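Keeping glazed plates free of marks

Grey lines on a plate are usually metal left behind by cutlery, and they wipe off. A real scratch catches a fingernail. Check which you have before throwing anything out.

For metal marks, mix 2 teaspoons of bicarbonate of soda with a little water, rub it on with a soft cloth and rinse. Leave stubborn ones for 20 minutes and try again. Wire wool makes matters worse - it leaves marks of its own.

Tea and curry stains need soaking. Use a plastic bin or washing-up bowl big enough for the plates to lie flat, and keep strong colours apart from pale ones the first time you wash them. 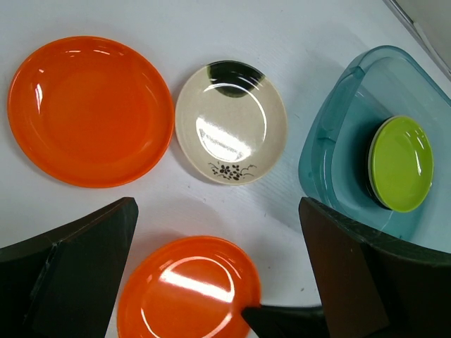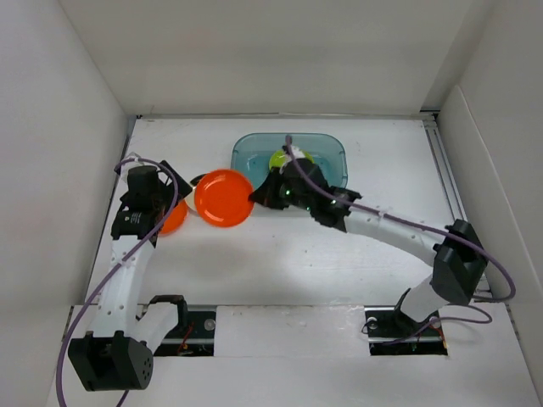

Can I soak plates that have a fine network of cracks in the glaze?
Keep it short, a few minutes at most. Water gets through the cracks into the clay and carries the stain with it, and the plate may then take days to dry out. Wash by hand and stand it in a rack overnight.

For storage, stack by size with the largest at the bottom, and stop at 8 to a pile. A sheet of kitchen paper between each plate protects the glaze from the unglazed foot ring above. Old Dissanayake stoneware has a rough foot and needs this more than most.

Warm plates in the oven from cold, never straight on to a hot shelf. Plates with gold or silver trim should stay out of the microwave.

Raíssa Portela
November 12, 2014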